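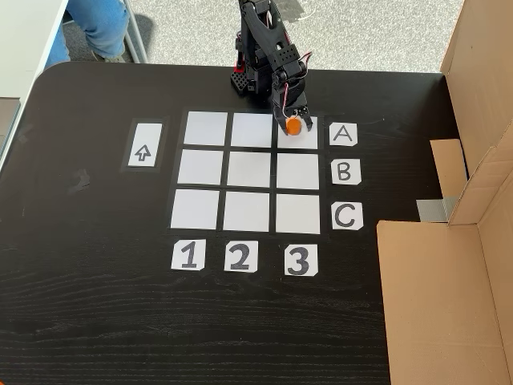 A three-by-three board, with an orange piece held over the top right square.

Why I Don't Trust the Family Game Night Revival
By Lumturie Trajkovski

My town library has a new shelf of board games where the large-print westerns used to be. A sign over it says "Unplug and Connect." I have read the same phrase on a coffee shop chalkboard in Vilthorpe, and in May it turned up in a letter from my nephew's school, which would like every household to hold a weekly game night. The letter says games teach children patience, fair play and how to lose.

I grew up in a house full of games and I'd like to know what houses these people grew up in. My brother learned to lose by tipping the board onto the rug. My father learned patience by falling asleep while my aunt counted her play money. What I learned was that if you hold the bank, nobody checks your change until quite late in the evening.

I still play. I'll sit down to cards with almost anyone. My quarrel is with the claims, which have grown so much faster than the evidence that I can't open a newsletter without finding a new one. Games build math skills. Games cure screen habits. Games keep the mind young. Every one of these might be a little bit true, and a little bit true is a poor reason to move the westerns.

Take the math. A child who adds up two dice all winter will get quicker at adding up two dice. I believe that much. Whether it helps with fractions is a separate question, and the school's letter slid right past it. I wrote back and asked what they were going on. I got a friendly answer saying that teachers had noticed a difference. Maybe they had. Teachers also notice a difference after a full moon.

Then there's the money. The boxed sets now cost what a decent pair of shoes costs, and a good share of them are bought by adults for adults, then shelved. A neighbor of mine on Laryea Street owns a trading game called Plesusetti with a rule book of 100 pages. It has been played once. We got 23 minutes into it before anyone was allowed to take a turn, and by then her husband had gone to see about the gutters. She talks about that game warmly, and I think she means it. Owning it seems to do for her what playing it was supposed to do.

The plain old games don't get this kind of praise, and I suspect it's because there's nothing to sell. Tic-tac-toe needs a pencil and the back of a receipt. Any bright child of 6 or so works out that it ends in a draw if both sides pay attention, and drops it for good. That is a real piece of thinking, done in a booth while waiting for pancakes, with no sign over it. I have never seen it mentioned in a letter home.

What bothers me most is the word "connect." It assumes that people at a table are together in some way that people on a couch are not. I've had long, close evenings in front of bad television with my sister, both of us talking over the whole thing. I've also sat through game nights where four adults hardly looked up from their cards. The table didn't do anything for us. We were tired and we didn't much like one another that month.

Somebody at the library told me I was overthinking it, that it's only a shelf. Fair enough. But the shelf came with a speaker, a man from a company named Lorken that sells game night kits to schools, and he gave a talk on 14th August to a room of parents who had paid for sitters to hear that they should spend more evenings with their kids. I went. The slides were full of smiling families. I asked whether any of his customers had stopped, and why. He said that was a great question and took the next one.

If your family likes games, play them. If your daughter would sooner dig a hole in the yard or lie on the floor with a comic, I can't see what she's missing, and I'd want a good deal more than a chalkboard before I dragged her to the table. I have asked the librarian where the westerns went. They are in the basement, and you can request them with a form.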